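3.2 Attendance at school events

Families at Pilley and Mulligan were asked in September which school events they had attended. Of 252 forms sent home, 84 came back.
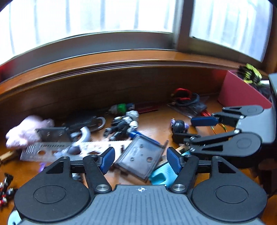
Figure 3. Small objects on a wooden tabletop.

Evening concerts drew more families than daytime class parties. Parents of preschool children were the exception and mostly came in the morning.

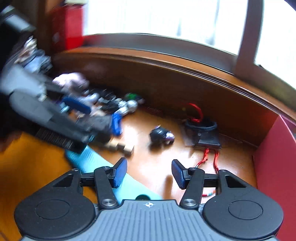
Figure 4. Wooden floor and curved ledge near a window.

Flanagan coded the written comments. More than 17 mentioned short notice, and 10 asked for events open to younger siblings.

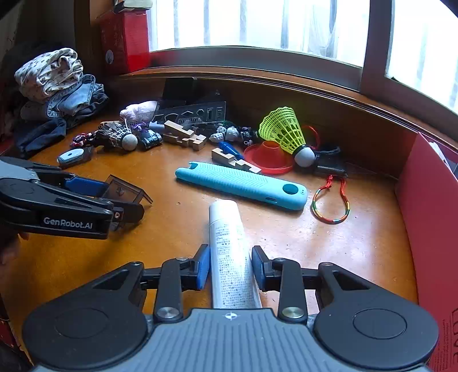

Page last changed: Nov 20, 2021

Comments from the two schools were pooled, as few forms named a grade.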